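Review: the Palby two-arm learning kit, after four months in our lab

Posted 2020-07-04 by Mihret Hailu

I've been putting off writing this up until we had enough runs behind us to be fair to it. We now have 161 demonstrations recorded on the drawer task, a stack of trained policies of mixed quality, and a pretty clear idea of what I'd tell another small group thinking of buying in. Short version: I love this thing, and I have a list of complaints.

Palby is a package from Flesimberg that covers the whole path from teaching a robot by hand to having it do the job by itself. You get the recording software, the training code and a runner that drives the arms. You supply two arms, a camera and a decent graphics card. The method underneath is imitation learning with action chunking, so the policy looks at the camera picture and plans a short burst of motion instead of one tiny step at a time. That part isn't new. What's new is how Palby handles the overlap between bursts. It weighs the old plan against the fresh one according to how much the two disagree, and the arms stop doing that horrible shiver you get when a policy changes its mind halfway through a reach.

I was skeptical (I've read a lot of papers with smooth videos), so we set up a task that had given us grief all winter. Open a small drawer, put one item inside, close it again. It sounds like nothing! But one arm has to deal with the drawer while the other brings the item across, and our previous setup would regularly have both of them wanting the same patch of air.

Rongrong Shi built our version of the table in March and has been shuffling the clutter ever since.

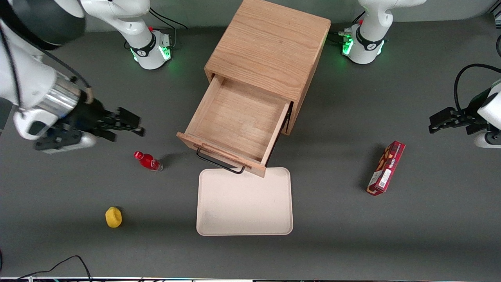
Drawer task, cabinet open and both grippers free.

The clutter matters more than I expected. We trained with the objects in 21 different layouts, and in the first batch of policies the red box was a magnet. Ask for the bottle, get the box. Palby has a setting called layout dropout that blanks out random patches of the picture during training, and switching it on fixed most of that in one go. I'd turn it on from day one. The manual buries it in an appendix for some reason.

So how well does it work? With our full set of demonstrations, the policy finishes the drawer task most of the time, and the failures are nearly all at the handle. It's a thin wire loop, and if the fingers come in a touch high they close on nothing. The nice thing is what happens next - the arm backs off and tries again. We never showed it a retry on purpose. Rongrong thinks it picked that up from my sloppy demonstrations, and I have no comeback to that.

We also ran the same recordings through Luo, the open baseline most people in our corner start from. Luo trains faster and is much easier to read if you want to poke around in the code. On the one-arm half of the task (picking up the item and carrying it) I couldn't tell the two apart. On the full two-arm version Palby was clearly better, mostly because the arms waited for each other. If you only have one arm, I'd save your money and use Luo.

Now the grumbles. Recording is lovely, editing is not. You can't trim the dead time off the start of a demonstration without exporting it, and the exporter quits without a message if a file name has a space in it. Training took us 4 tries to get going because the default settings assume more memory than our card has. The licence is $3260 a year for a lab, and that stings when the calibration tool still feels like a student project. Camera calibration is the worst of it. Bump the mount and you're redoing the lot.

Support has been good, to be fair. I wrote in about the exporter and got a real reply from a person who had clearly tried it.

One tip if you do get it: vary where the drawer starts as well as where the objects are. We left the cabinet in one spot for our early recordings, and the policy fell apart when it was nudged over by a hand's width. A second round with the cabinet moved about made a huge difference, far more than adding extra demonstrations of the same thing.

We're trying Rudilach's soft fingertips next, mainly for the sake of that handle. I'll add a note under this review once we've got some proper runs with them.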